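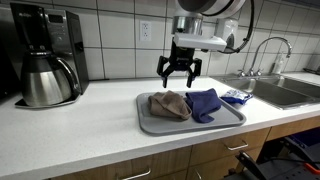 2. Cloth handling (January)

The Jandlow student team has moved from blocks to fabric. The arm works over a tray on the kitchen worktop, with a tan cloth and a navy one side by side, and has to pick up one without dragging the other. Two-finger gripper only – the suction cup from the Coltis kit is on hold.

Eight students attend on Tuesdays, two of them new since the last report. They have logged 53 picks against a target of 1000 by the end of the grant. Progress is slower than planned, as the crumpled cloths have to be laid out again by hand after each attempt.

Spending is within budget. We ask to move the unspent travel money to spare gripper fingers.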